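October, after breakfast

Moved the desk work out to the patio again. I give it until the first proper rain. Everyone who tells me how good it is to work outdoors has a job that consists of talking on the phone, and I have 300 lines of the Costberg stock list to check against the old one, all of it by pointing and clicking.

The trouble is the glass. I have never trusted a mouse on glass. The one at the Atallah office used to wander off on its own on the meeting room table, and the man who sold us that table swore it was our imagination. So I put the white mat down, the one with the little line drawing and the Chinese characters on it, and set the black mouse on top. Whether a mat fixes anything on a rippled tabletop I doubt very much. A flat thing on a bumpy thing is still sitting on bumps.

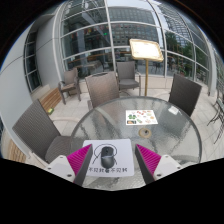

Siham Nimri thinks I'm making a problem out of nothing, and that any mat at all will do, even a magazine, as long as it isn't shiny. She has worked on a glass table for years and says the only real nuisance is the glare after lunch. Then she told me to take the food sheet off the table before I spilled coffee on it. I said the coffee was staying indoors. She said she'd heard that before.

I'm leaving the sheet where it is. It's on the far side and I'll want it when we get hungry, although I don't believe in food pictures either. No dish has ever come to me looking like its picture.

Later, before dinner

Did 200 lines. Stojan Janevski called from Trolladum in the middle of it to say the new list was "basically clean." I had found 4 wrong codes by then and read them to him one by one. He went quiet and said he would look into it, which in my experience means next month.

As for the mouse, it behaved. I'm not ready to give the mat the credit. I'll try the bare glass tomorrow for the last hundred lines and see who was right, Siham or me. Must also ask her where the other cushion went.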